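Soft Bags for the Tool Library: A Packing and Storage Study

Project report, Product and Packaging Design, second year
Group members: Kendra Després, Harvey Morin, Stamatia Karamanlidis
Project supervisor: Hélène Hiebert

Background

The Daltthorpe tool library lends small household kits to people who live in the area. A kit might be a sewing set, a picture hanging set or a bike repair set. Until last year every kit went out in a hard plastic box. The boxes take up a lot of shelf space, and many come back with broken latches. Zachary Dufour, who runs the lending desk, asked our course if fabric bags could replace them.

At the start of the project the library had 367 kits in circulation. The lending records he gave us list 1,862 loans over the period we looked at. We used those records to find out which kits go out most and which come back with parts missing.

What we wanted to find out

We had two main questions. The first was whether a soft bag can be packed and closed quickly by someone at a busy desk. The second was whether a soft bag can be stored so that the staff can still tell which kit it is and get it out without pulling down its neighbors.

We left washing and repair out of the project. Both matter, but we did not have the time to test them properly.

Choosing the bags

We compared two bags. The first was the Nester, which has a stiff base and a roll top. The second was the Clurell, a plain fabric bag with no stiffening. Fehr, the shop that supplies the library with labels and hooks, let us have both at cost.

The Nester stood up well on the shelf but was slow to close. Stamatia timed the desk staff closing it and the roll top was often done up crooked, so it had to be opened and rolled again. The Clurell slumps when it is only part full, and its top has to be held open with one hand while the other hand packs. Even so, the staff preferred it. It folds down small and it takes odd shapes such as a hand drill or a long level.

Packing

A soft bag has no corners to tell you where things go, so the order of packing turned out to matter more than we expected. We started with the heavy items at the bottom and filled in around them. This was fine for the picture hanging kit but bad for the sewing kit, where the small tins ended up under everything else.

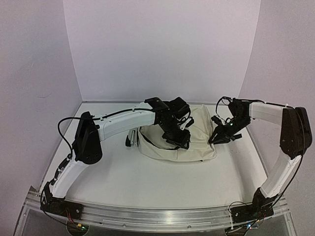
The order we settled on was flat items first against the back, then the heaviest item in the middle, then small parts in a pouch on top. The contents card goes in last so that it is the first thing the borrower sees. Harvey wrote a one-page sheet with this order and taped it up at the desk.

The opening was the main source of trouble. If fabric gets folded inward while packing, small parts catch in the fold and are missed at check-in. We asked the staff to pull the opening out flat before they started and to feel around the inside with one hand after emptying. Missing parts were reported less often once they did this, though the trial was too short to say much more.

Storage

We tried the bags lying flat, standing up and hanging. Lying flat was the worst. A stack of soft bags slides, and the label is usually on the side you can't see. Standing them up worked when the shelf was full, but as soon as a few kits were out on loan the rest fell over.

Hanging was the best of the three. We put up a rail with 28 hooks and hung the most borrowed kits there, each with a tag on the hook and a matching tag on the bag. The heaviest kits stayed in boxes – the drill set in particular was too much for a single hook.

Results

The library has decided to keep bags for the sewing, picture hanging and bike kits and boxes for the rest. Zachary told us that check-in is faster with the hanging bags, mainly because an empty hook shows right away which kit is out.

What we would do differently

We spent too long on the choice of bag and started the storage trial late, in February, when lending is slow. A busier month would have been a harder test. We should also have asked borrowers what they thought. All our comments came from the staff, and a bag that is easy to check in may still be annoying to carry home on the bus.

The packing sheet and the tag template have been left with the lending desk.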